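4. What counts as a tidy washbasin?

Studies of household order tend to treat the bathroom as an easy case. The room is small, the objects in it are few, and most of them are thought to have one proper place. We are not convinced. The claim that bathroom items "belong" somewhere rests mainly on what people say when asked, and people asked in a hallway or at a desk give cleaner answers than their own counters would support. The Wekivitz household survey is a case in point. It offers a firm list of homes for soap, sprays and cloths, yet it was filled in from memory, and no bathroom was looked at.

The Allum sessions were set up to look at the counter itself. Each session ran for 60 minutes at a washbasin, with everyday articles such as a soap dish and a spray bottle to be put in order. No finished layout was shown beforehand. The person tidying decided what went where, and when to stop.

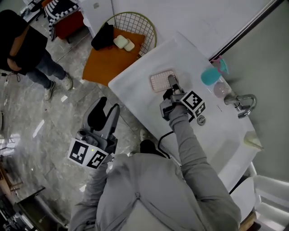

Our first doubt concerns the soap dish. Earlier writers place it beside the faucet and say little more. But a dish is flat and light, and it takes up a good deal of the open counter wherever it is set down, so moving it means deciding what the rest of the surface is for. In the session notes the dish was often the first thing to be handled and was then handled again near the end. One could read this as care. One could as easily read it as a sign that the first choice of place meant very little, and the notes do not let us decide between the two.

The second doubt concerns bottles. It is usual to score a spray bottle as "put away" if it stands upright and "left out" if it lies down. The rule is easy to apply, which may be the best that can be said for it. A bottle on its side on a narrow ledge may have been dropped there, or laid there to keep it from tipping into the basin or tub. Scored from a single moment, both come out the same. We kept the rule so that our results could be set beside earlier ones, but we put little weight on it.
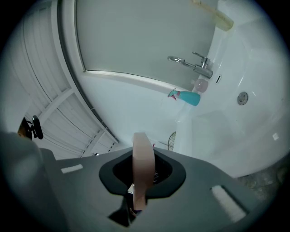
4.1 The edge of the basin as a shelf

Both the rim of a tub and the edge of a basin are used as shelves, though neither is built as one. The Urrego guidelines count anything resting there as clutter. This seems too strict. A thing kept beside the faucet is within reach of wet hands, and many people would call that its place. Altitska goes to the other extreme and accepts any object that does not block the basin, a standard so loose that nearly every counter would pass it.

We looked for a middle position and did not find a good one. Two raters working from the same session disagreed most often about objects at the edge, and talking the cases through did not bring them much closer. One rater held that a clear rim was the whole point of tidying a washbasin. The other thought a clear rim was a taste picked up from hotels. Neither view can be tested with the material we have.

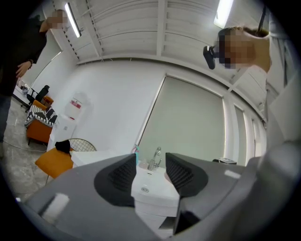

Figure 3. The sink area during a session, with a small bottle to the left of the faucet and a flat dark object on the counter to the right.

The cases that split the raters were mostly of this plain sort: something small near the faucet, something flat off to one side. It is hard to say that either needs moving. A score that marks such a counter down is measuring the scorer's habits at least as much as the state of the room, and we suspect that some of the differences reported between households in earlier work come from this source.

We therefore report edge objects separately and leave them out of the overall tidiness score. Readers who prefer the stricter rule can add them back in.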